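## Two-arm cell: left gripper lands short after the cable hose was replaced

**Kekeli Tetteh**

Cell is a bench enclosure with two six-axis arms bolted to one front rail, parallel grippers, wrist camera on each. It sorts M3 and M4 nuts into a compartment organizer. Controller software is Workberg, the older branch.

In July I replaced the corrugated hose on the left arm because the old one had split at the wrist. Since then the left gripper closes 2 to 3 mm short of the taught point, always toward its own base. The right arm runs the same program mirrored and is fine.

What I have done so far:

- re-homed both arms, twice
- re-ran the hand-eye calibration for the left wrist camera (residual is normal)
- checked the finger screws
- swapped the gripper fingers left to right, and the error stayed with the left arm

The error is smaller with the arm folded and grows with reach. At 280 mm from the base it is barely measurable. Joint torque log for J5 shows a steady offset that was not there in June. Is this the encoder, or did I disturb something mechanical? I would like to avoid pulling the wrist.

---

**Gladys Mussa**

Try a factory reset and teach the points again. Fixed mine.

---

**Yanti Osman**

Don't reset anything yet. You would lose the joint offsets, and the J5 torque reading already points at the hose.

A new hose is stiffer than one with 3,000 hours on it. If it is cut to the same length but clamped a little further back, it goes tight as the arm extends and pulls on the wrist. The position loop holds the encoder value, so the controller reports no error. The deflection is in the structure after the encoder, and that matches an error that grows with reach.

Test:

1. Power on, motors enabled, gripper empty.
2. Jog to the farthest pick point. Put a dial indicator against the wrist housing, on the base side.
3. Zero the indicator. Stop the motors and engage the brakes.
4. Release the hose clamp nearest the wrist. Leave the others alone.
5. Read the indicator.

If it moves more than 0.5 mm, it is the hose. If it doesn't move, look at the mount: with both bases on a common rail, a loose bracket on one side gives a similar error, but you would also see it with the arm folded and rotated sideways.

For the fix, leave enough slack for a free loop at the wrist through the whole working range. It should arc up and over, then lie back along the arm toward the base. Jog J5 and J6 to both limits before tightening. Clamp torque on the Soveden clips is low, and overtightening flattens the corrugations and makes the hose stiffer again.

My own cell is laid out much like yours, with the hoses looped at both wrists:

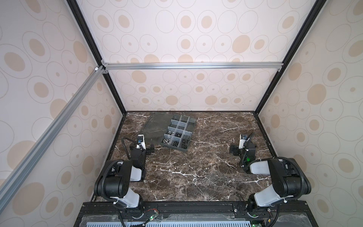

Kwaku Odoi: Step 4 worked as a test on my arm too, but check the camera lead before you set the slack. It runs inside the hose on mine and it was the lead that was short. Lengthening the hose did nothing until I fed another 9 mm of lead through from the base end. Also redo the hand-eye calibration afterward, as the one made with the wrist under load is no longer valid.

**Kekeli Tetteh**

Indicator moved 1.4 mm when I released the clamp. Lead has slack, so it was only the hose. Moved the clamp forward one hole and the J5 offset is back to the June value. Calibration is running now. I still have a small error at the far left corner and will check the base bracket screws next.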